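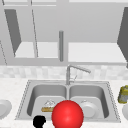

Home News Canteen Jobs Contact

September 25, 2022

So the dish robot is coming to the Julmont canteen, and I've finally had a turn at teaching it! Rosemarie Fuchs set me up with the practice kitchen on her laptop (a double sink, a plate in one side, a sponge in the other, cabinets hanging open like my kids were just in there) and let me steer. I have washed dishes here for 12 years and it took me 6 tries to get near that plate. Very humbling.

What changes for us? Prasanna Miah and I went through the rota over coffee. The robot takes the rinse sink on the lunch shift starting in January, and the 2 of us who normally stand there move to prep and the serving line. Same hours, same pay, I asked twice. Pots stay with people for now, and I'm fine with that, mostly – my shoulders may have another opinion.

I do worry a bit about the chatter. The rinse sink is where you hear everything, and I can't see anybody gossiping with a machine. But Rosemarie wants dish people doing the teaching, and there are 8 practice slots left, so come and have a go before the office folks grab them. Sign-up sheet is on the Damgaard fridge, the one with the bad hinge. Bring your own pen, the last one walked off.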